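Home | Forum | Cells and Fixtures | Search | Log in

Two-arm cell: gripper drift and cable loops
Posted by selim_yurt, June 11, 2019

Hello all. I look after the two-arm cell at Stevwood. The task is to hold a small wooden tray from both sides and lift it level. Since April the left gripper arrives earlier than the right one, and the tray turns a little before the lift. I did the zero calibration again on both arms, and it was good for 217 cycles, then the same error came back.

I suspect the cables at the wrists. They make quite long loops over the table, and I think they pull when the forearm turns. 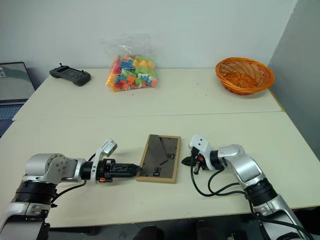
Both grippers at the tray, left fingers closer than the right.

mao_17
Your loops are too long, I agree, but they will not move your zero. Check the screws of the finger mount first. On ours, one was loose and we lost two evenings on software.

Deltinon
I disagree with mao_17. A cable that hangs off the front edge of the table has weight, and it can catch there. Tie it along the forearm, leave 10 cm free at the wrist joint, and run again. Also your tray is not straight on the table. Do you have a stop for it?

selim_yurt
No stop, only tape marks at the start position - maybe this is my mistake. The screws I checked yesterday and they were tight.

mao_17
Tight by hand or with a torque key? It is not the same thing.

selim_yurt
By hand. I will borrow a key from the Trurkasau workshop, and I will tie the left cable only, so that we can compare the two sides.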